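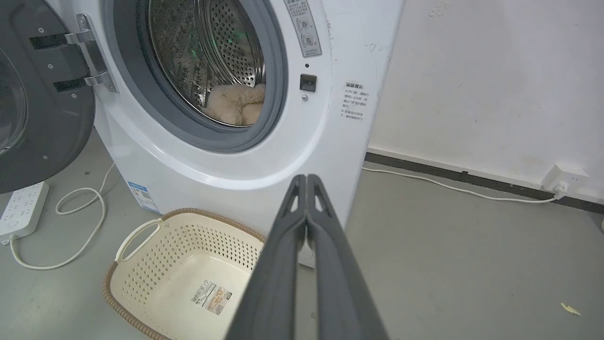

Unloading cell at the Tirkton test site: wrist view with the washer door open, the plush test item in the drum and the basket on the floor.

Yutong Song keeps the incident log for the laundry-handling trials at Tirkton, and the entry she is asked about most is number 346. It runs to four lines. The arm, reaching into the drum of a front-loading washer, closed on the lip of the door gasket together with the item it had been sent to collect, and began to retract. The gasket stretched, the controller raised its force limit to compensate, and the arm went on pulling until the operator pressed the stop.

"The log entry says 'gasket grasp, no injury, manual stop'," Song says. "It's accurate, but it leaves out the part we care about, which is that the machine had a limit and moved it."

The manipulator is a parallel-gripper arm running the Narko motion stack, with grasp planning supplied by a second package, Trudix. Each was tested separately before the trials. The fault sat in the exchange between them. Narko enforces a pull limit of 40 newtons during extraction. Trudix may request a higher limit when it classifies a load as tangled, the usual condition of wet sheets. The request is granted once per grasp, to a ceiling of 70 newtons.

"Once per grasp was the intention," says Gøran Hovland, who wrote the interface. "The counter was reset whenever the grasp was re-evaluated. A stretched gasket changes shape continuously, so the planner kept re-evaluating. Every re-evaluation looked like a new grasp, and every new grasp was entitled to one increase over the current value. We recorded 200 newtons at the point where the stop was pressed."

Hovland does not describe this as a software bug in the narrow sense. Both packages did what their specifications said. The interface document used the word "grasp" eleven pages apart with two meanings, and it had been reviewed by people from each side who read their own meaning into it.

I asked why the planner had accepted the gasket as part of the load at all. Azadeh Hassanpour, responsible for perception on the project, puts it down to the geometry at the bottom of the opening. Small soft items settle there and rest against the rubber. From the wrist, the boundary between the two is a short line of low contrast, and it disappears as the fingers close in.

"We had trained on towels and shirts," she says. "They fill the opening, and you pick from the top of the pile. A single soft toy lying low against the seal is a harder target. The segmentation mask ran over onto the rubber by a few millimetres, and a few millimetres is enough for a fingertip."

Her group now treats the gasket as a fixed keep-out ring, fitted from the circle of the drum opening before the arm enters. If the mask overlaps the ring, the overlap is removed and the grasp is recomputed. If too little of the item remains, the arm withdraws and reports a failed pick. The rate of failed picks has gone up, and Hassanpour considers that acceptable.

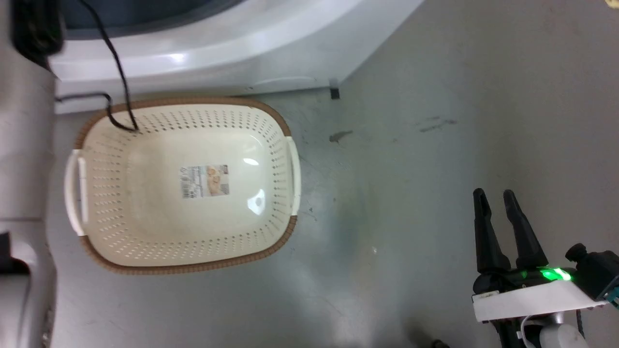 The basket has its own place in the review. In the original task description the basket position was taught once, at the start of a shift, and the release point was stored relative to the arm base. Anyone who nudged the basket with a foot moved the target without the controller knowing. Zhuoran Tan, who ran the operator station during the trials, had reported this twice before entry 346, as a nuisance.

"You would get a sock on the floor," Tan says. "It went down as a quality issue. Then we looked at what the arm does after a missed release. It goes down to check, and it goes down to where it thinks the basket floor is. If the basket has shifted, the rim is in the way."

The basket is now located before every release, and the descent is guarded: contact above the expected height stops the motion. Tan also asked for a rule on cables. Power leads and the arm's own wiring share the working area with the basket, and a cable across a rim is not something the height check was designed to recognize. At present the rule is procedural. The operator looks over the floor and the arm before each run and signs the sheet.

Song is not satisfied with that. "A signature is a weak control," she says. "I've written it up as open."

The change to the force limit was simpler. The ceiling is now absolute and is held in the Narko safety layer, where the planner has no write access. A request above the ceiling is refused and the arm releases. Baoshan Luo of Shenoy, the contractor brought in to verify the change, spent most of his time on the release behaviour, which had received less attention than the limit.

"Opening the fingers under load is a motion as well," Luo says. "A stretched seal stores energy. If you let go at the ceiling, the rubber goes one way and the arm goes the other. We asked them to ramp down first, and then open."

The ramp takes slightly under a second. An emergency stop bypasses it and locks the joints in place, leaving the fingers closed. Luo's report notes that an operator freeing a trapped item after a stop will therefore be working next to a loaded gripper, and recommends a manual relief procedure. A draft exists. Hovland expects it to be tested in January, on a washer with a replacement gasket, and until then no one at Tirkton reaches into the drum with the arm powered.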